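Chapter 4: Drawers Are Harder Than They Look

I started our robot club at Finbridge in May with one rule: get it going in the simulator first. Ruwan Bhuiyan wanted to stack cups. I said drawers, and he sulked for a bit, but he came round!
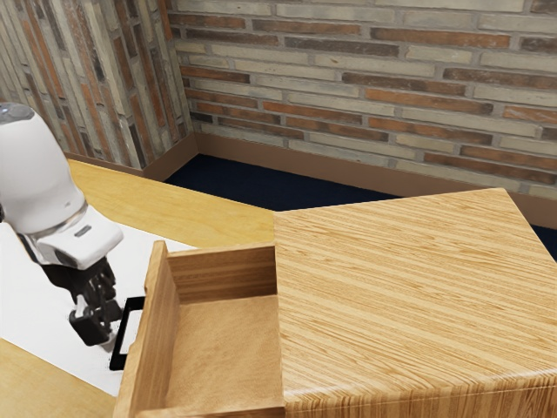 Figure 4.1 The simulated arm with its gripper near the drawer handle.

Our first script ran to 96 lines and I was terribly proud of it. Then Obaidul Liyanage asked how the arm knew where the handle was (good question, Obaidul), and off we went into camera views. Some show you the whole job. Others show you very little, and you still have to work out what's what.
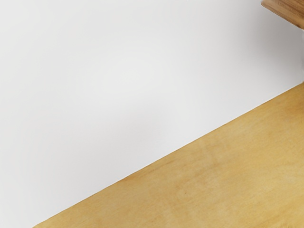

Figure 4.2 Another view: pale surface, yellow-tan wood and a corner of something brown.

Before you read on, sketch the drawer from above and mark where you'd put each finger of the gripper. Keep the sketch, we'll need it in section 4.2.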